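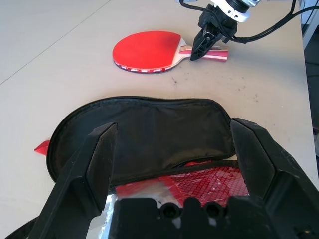

19 August 2020

Grippers, two-arm bench. Continuing the comparison from March: the stock black two-finger grippers against the Padley fingers, same arms, same wrist cameras. Genji Okabe on teleop, me on notes and restarts. Erick Langat has the controller logs.

Task is the paddle and case. One arm takes a table tennis paddle by the handle, the other deals with the zippered case. I like it as a test because it has one rigid part and one floppy part, and the two want different things from a finger.

**Setup**

- Both arms on the Makis controller, position mode, grip force capped in software at the same value on both sides.
- Wrist cameras at the same exposure as last time. The pale table top still washes out toward the far side. I left it alone so the footage matches March.
- Stock fingers first, then Padley. 2 operators were planned but we only had Genji, so all of this is one person's driving.

**Stock fingers, handle grasp**

Straight down onto the handle just past the neck of the blade works best. The tips are narrow enough to get down either side of the wood without catching the blade. Farther back the handle widens and the tips ride up on it a little before they bite. Genji tried both and went back to the neck.

Holding it flat is fine. Lifting it is less good, as the blade end droops and the paddle turns in the tips. More force helps some, but I don't want to go past the cap and mark the wood. A thin rubber pad would probably do more than force.

**Stock fingers, case**

Slower. With the lid flipped back there is plenty of loose fabric to get hold of, but the camera sits low and the fingers fill a lot of the view, so once you are over the case you are looking between two black blocks at a black lining. Genji said he was judging depth mostly from the zipper edge. The red tab is the easiest thing to aim at and he used it as a landmark even when he wasn't going to grab it.

The plastic film on the paddle in the case is a nuisance. It throws highlights that move when the wrist moves, and the fingertips slide on it. Two fingers closing on film plus rubber gives a force reading that looks like a good grasp when all you have is a fold of plastic. Erick wants to flag those by finger opening instead of force. Agreed, he'll write it.

**Padley fingers**

Wider and softer at the tip. Handle grasp took longer to line up but the paddle turned less on the lift. On the case they were worse: too thick to get under the fabric at the lid, and Genji ended up pushing the case across the table more than once. They also hide even more of the camera view. If we keep them, the camera mount has to come up or tilt.

**Controller**

The Makis box stalled 4 times, always when both arms were closing at once. Arms held position, no drop, but the gripper command was ignored for about 2 seconds. Erick thinks it is the shared bus and not the grippers. We swapped in the Nestance cable set for the last block and had no stall, but the block was short, so I'm not calling it fixed.

Cable loops at the wrist need looking at too. On the arm over the paddle they swing wide when the wrist rolls. No snag today. I'd still like a clip on the housing before we run unattended.

**Where it stands**

Stock fingers stay on for the case arm. Paddle arm is undecided between Padley and stock with pads. Bakilana quoted for molded pads at a minimum of 100 pieces, far more than we need, so I'll cut some from sheet and see.

To do:

- Cut pads, two thicknesses (me)
- Finger-opening check in the grasp flag (Erick)
- Long run with Nestance cables, both arms closing together (Erick, Genji)
- Try the camera mount one hole higher, stock fingers only (me)
- Wipe the table, the specks show up in the wrist video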